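Case Study Starter Pack, from the Tollance distance MBA shop

I put this pack together after my own first term on the management course, when I'd bought 4 textbooks and still had no idea how to write up a case. So it's the thing I wanted then! You get a printed workbook, a set of blank analysis sheets (stakeholders, cash flow, market entry) and a login for the model answers, which Areti Lazaridis marked up by hand and was pretty fierce about.

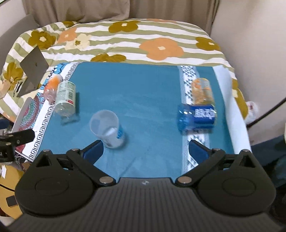

A cup and plastic bottles on a teal-blue cloth

The cases are all medium-sized firms, and I'm fondest of the Karamanlidis one, where a family shipping business has to decide whether to open a second office abroad. Clarnine is shorter and mostly about pricing. Do that one first if numbers make you nervous – I did, and I was glad of it.
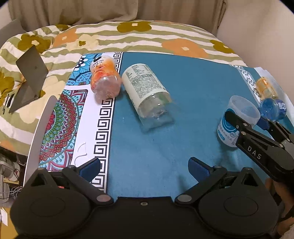
Greek-key border, with the striped and flowered bedding underneath

What's in the box
Workbook, 400 pages, spiral bound so it lies flat
2 pads of analysis sheets
Card with your login for the model answers

Item number 983. It fits the March and autumn intakes, and the case list is the same for both. If you're on the older Ivness syllabus, please write to me before ordering, as two of the chapters come in a different order and I can send you a page guide. Spare pads are sold separately (you'll get through them faster than you think).

Questions about orders go to Gonzalo Urquijo, and anything about the cases comes to me.

Vija Uibo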